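Wurkbridge Bags and Wraps: data card

Contents: README, labels.csv, folders "folded" and "open". 3583 images in total. Maintained by Ánh Văn, Nidcombe.

What it covers

A catalogue of everyday carriers and what goes in them. Most are pale, because pale bags on a white table were where our first labels went wrong — the edges of the item and the edges of the table got mixed up. There are 135 items, grouped by colour and by whether the carrier is folded or open.

Labels

Each row in labels.csv has an item number, a state, a main colour and a handle colour. A cream canvas tote with a dark green strap is entered as cream / green. Creases and smudges are not labelled.
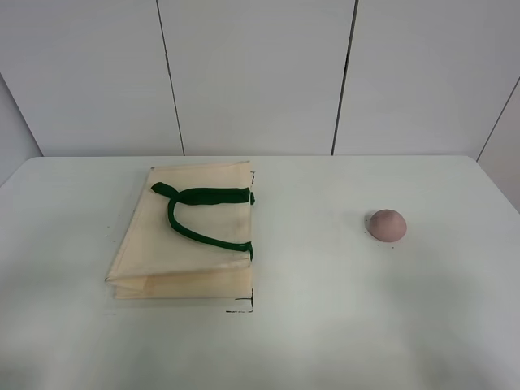 The handle colour column is blank for anything without handles. Please leave it blank and don't fill it with "none", as the Lerness script reads that as a colour.

Open carriers

Material is a separate column, added in version 2. It is the least reliable one. Paper and cloth in the same cream shade are easy to swap, and 5 items are still marked "unsure". Contents get their own row. Knitted things go under "knit" whatever they turn out to be, so a dark green knit in an open cream bag is bag / cream / open plus knit / green.

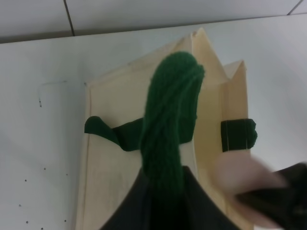 Photo: Wurkbridge / Quách set

Known gaps

Very few dark carriers. No clear plastic. Sizes were not measured, and the September batch has no notes column.

Corrections can go to Ánh — include the item number and the row you think is wrong.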